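Gamandale Home Forum
Search this forum Go
Print this thread | E-mail this thread

Freezing soup in portions, what do you all use?

ladle_lou wrote:
OK so I made the giant pot of squash soup again in February and ended up with way more than we could eat (every single year!). I froze it in those square plastic tubs and half of them cracked when I tried to pop the soup out. What are you all freezing in? I want single servings I can take to work, and I do not want to buy a whole new set of anything if I can help it.

Re: Freezing soup in portions
pinecone77 wrote:
Muffin tins! I fill a silicone one, freeze overnight, then dump the pucks in a zip bag. Two pucks is lunch for me, three for my husband. The metal tins work too but you have to run the bottom under warm water and it makes a mess in the sink.

Re: Freezing soup in portions
Valentin Renaud wrote:
I'm going to disagree with the muffin tin crowd. I did that for a whole winter and everything tasted like freezer by the second month. Too much surface on those little pucks. I went to wide-mouth pint jars, filled to the shoulder and no higher, lids loose until frozen solid. I have 14 of them going right now and haven't lost one.

Also, blend your squash soup before you freeze it, then blend it again after you thaw it. Mine always separates and looks awful in the bowl, and a minute in the blender brings it right back. Let it cool down a good while first if yours is a closed jar type, hot soup will blow the lid off and you'll be wiping down cabinets till midnight.

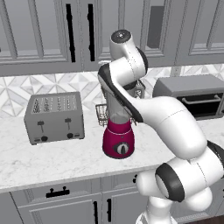 Re: Blending before or after?
ladle_lou wrote:
Ooh, I never thought of blending it twice. Do you add anything the second time? Mine goes kind of grainy, and I've been blaming the cream.

Re: Blending before or after?
Valentin Renaud wrote:
Leave the cream out until you reheat. A splash of broth if it's too thick. That's all I do.

Re: Blending before or after?
pinecone77 wrote:
Sorry but glass in the freezer scares me. I had a jar of chicken stock split on me and there went the whole batch, plus I was picking slivers out of the frozen peas. And mine don't taste like freezer, thank you very much! You have to squeeze the air out of the bag.

Re: Blending before or after?
Valentin Renaud wrote:
Was it a jar with shoulders? Those narrow-neck ones do split, I'll give you that. Straight sides only.

Re: Blending before or after?
oldstove_ken wrote:
Bags, laid flat on a cookie sheet. They stack like books and thaw in around 16 minutes in a bowl of water. Write on the bag BEFORE you fill it. I have a brown one in there that could be chili or could be gravy and my wife won't let me open it.

Re: Blending before or after?
ladle_lou wrote:
Ha, Ken! I think I'll try the flat bags for work and a couple of straight jars for home, and pinecone, I already own a muffin tin so the next batch of pesto is going in there. Does anybody's soup with potatoes in it come out OK? Mine turns to sponge.

Re: Blending before or after?
pinecone77 wrote:
No, never. I leave them out and boil some fresh.

Related threads
Chest freezer or upright?
Best way to peel a butternut
Is my broth too salty to save?
Labels that stay stuck in the freezer
Bread machine in Gakent, free to pick up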